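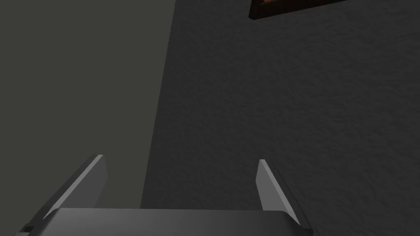

How to Draw a Barn Owl in Pencil and Colored Pencil

Flument Drawing Center — Home Study Pages
Issued February 22, 2021

Purpose of this lesson

This lesson guides beginning students through a complete drawing of a barn owl, seated on a post and facing forward. The drawing is made first in graphite pencil and then finished in colored pencil. It is suitable for adults and for children who have completed the Center's January lesson on ovals and simple heads. Students who missed that lesson may still begin here, but should read the section on construction lines with care.

The lesson is divided into 14 steps. Most students will need two sittings. The natural stopping point is after Step 7, when the pencil outline is complete and no color has been applied.

Materials

One sheet of smooth drawing paper, 11 inches wide and 14 inches tall
One hard pencil (2H) for construction lines
One soft pencil (2B) for the final outline
A kneaded eraser
A ruler
A pencil sharpener
Colored pencils in the following colors: cream, golden yellow, light brown, dark brown, warm gray, cool gray, pale pink, and black
A sheet of scrap paper to rest the hand on

White colored pencil is helpful but is not required. The white of the owl's face and chest is the bare paper. Students who use toned paper will need white pencil and should expect a softer result in the face.

Before you begin

Tape the paper to the table at its four corners, with the short side toward you. Sharpen both graphite pencils. Hold the hard pencil well back from the point, so that the lines of the first stage are pale. A line that can be seen from across the room is too dark for this stage and will leave a groove in the paper after it is erased.

Keep the scrap paper under the drawing hand at all times. Colored pencil contains wax, and a warm hand will drag it across the white areas.

Part One: The Pencil Drawing

Step 1. Draw the center line.
Using the ruler, draw a light vertical line 12 inches long down the middle of the paper, leaving one inch clear at the top and one inch at the bottom. The owl is nearly the same on both sides of this line. All later measurements are taken from it.

Step 2. Draw the head and body ovals.
Place the head first. It is a wide oval, a little broader than it is tall, and it sits in the upper third of the center line. Below it, and overlapping its lower edge, draw a long body oval that narrows as it goes down. The body should be twice the height of the head. Stop the body oval three inches above the end of the center line, which leaves room for the legs and the post.

Beginners often make the head too small. A barn owl's head appears nearly as wide as its shoulders. Compare the two widths before going on.

Step 3. Draw the facial disk.
The facial disk is the heart-shaped area that surrounds the eyes and beak. Begin at the center line, just below the top of the head oval, and make a small dip. From the dip, draw a full curve outward and down to the left, bringing it back to the center line near the bottom of the head. Repeat the curve on the right. If the two sides do not match, turn the paper upside down and look again. The fuller side will be easier to see.

Step 4. Place the eyes.
Draw a light horizontal line across the disk, slightly above its middle. The eyes rest on this line, one on each side of the center. Each eye is an almond shape tilted inward, so that the inner corner is lower than the outer corner. Leave a space between the eyes equal to the width of one and a half eyes.

Barn owls have dark eyes and a narrow lid. Do not draw a large ring or a round pupil, which belong to other kinds of owl. Draw one small highlight in the upper part of each eye, on the same side in both, and keep it clear of pencil.

Step 5. Draw the beak and the ridge.
A soft ridge of feathers runs down the middle of the face, from between the eyes to the beak. Mark it with two light lines that come gradually closer together. The beak appears at the lower end as a short hooked shape. Most of the beak is covered by feathers, and only the tip should show.

Step 6. Draw the wings, legs, and post.
The folded wings lie along both sides of the body. Start each wing at the shoulder, just under the head, and carry the line down past the end of the body oval so that the wing tips reach slightly behind the post. The chest remains open between them.

Add two short legs close together at the base of the body. Each foot shows two or three toes over the edge of the post. The post itself is a plain upright shape, wider than the feet on both sides. Its top edge should be a shallow curve, which gives the feet something to grip.

Step 7. Strengthen the outline.
Change to the soft pencil. Go over the disk, eyes, beak, wings, feet, and post with a firmer line. Use short, broken strokes along the chest and the sides of the head, where the feathers are soft, and an unbroken line for the beak and the claws. Press the kneaded eraser onto the construction lines and lift it away. Do not rub. When the ovals and the center line are gone, the first part of the lesson is complete.

Part Two: The Color

Step 8. Apply the first layer of golden yellow.
Color the crown of the head, the outer rim of the facial disk, and the upper wings with golden yellow. Use light pressure and small strokes that follow the direction in which the feathers lie. On the head the strokes run up and back. On the wings they run downward. The white of the face and chest must be left bare.

Step 9. Add light brown over the yellow.
Cover parts of the yellow area with light brown, leaving gaps in which the yellow shows through. The rim of the disk needs a narrow, even line of light brown, made up of many small strokes set side by side.

Step 10. Add the gray veil.
The back and wings of the barn owl carry a fine gray pattern over the gold. With the cool gray pencil, make small patches on the wings and the crown. Keep the patches uneven in size. Within some of them, place a tiny dark dot with a lighter dot beside it. A few of these are enough, and students who cover the wing with dots will lose the color beneath.

Step 11. Shade the face.
The face is white but should not look flat. Use warm gray, very lightly, along both sides of the central ridge and in the hollow at the inner corner of each eye. A touch of light brown may be added at the inner corner. Fine strokes should spread outward from the eyes toward the rim. Color the tip of the beak pale pink, with a little cream on the upper edge.

Step 12. Darken the eyes.
Lay dark brown over each eye first, and then black on top, working around the highlight. Two layers give a deeper tone than black alone. Check that both highlights are the same size.

Step 13. Finish the chest and legs.
Shade the edges of the chest with cream and warm gray, leaving the middle as bare paper. Scatter a small number of brown spots on the lower sides. The legs are covered with short pale feathers and need only a few gray strokes. The toes are pale pink and gray, and the claws are dark.

Step 14. Color the post and set a shadow.
Use warm gray and dark brown in long vertical strokes for the post. Vary the pressure to suggest grain. Add a darker band directly under the feet and wing tips — this shadow places the weight of the bird on the wood. Leave the background plain.

Common difficulties

The owl looks angry. The eyes are tilted too steeply, or the ridge begins too high. Lower the outer corner of each eye slightly before applying color.

The face looks dirty. Graphite was left in the facial disk when color was applied. Lift it with the kneaded eraser before Step 8. It cannot be removed well afterward.

The color will not build up. Too much pressure was used in the first layers, and the surface of the paper is filled. Begin each color lightly and reserve firm pressure for the eyes and claws.

The owl leans to one side. The center line was erased too early, or the post was drawn at an angle. Measure from the edge of the paper to the post on both sides.

Adapting the lesson for younger students

For younger children, Steps 10 and 13 may be left out. The head, disk, eyes, and post make a complete drawing, and wax crayons may be used in place of colored pencils. A simplified outline for tracing is on page 77 of the Dirnia Workbook, which is kept at the front desk of the Gillies Street and Denau classrooms. Children should trace the outline once and then attempt it freehand on a second sheet.

Keeping the finished drawing

Write your name and the date in pencil on the back of the sheet. Store the drawing flat, with a clean sheet of paper over the colored surface. Students enrolled in the home study course should bring both this drawing and the earlier oval studies to their next review.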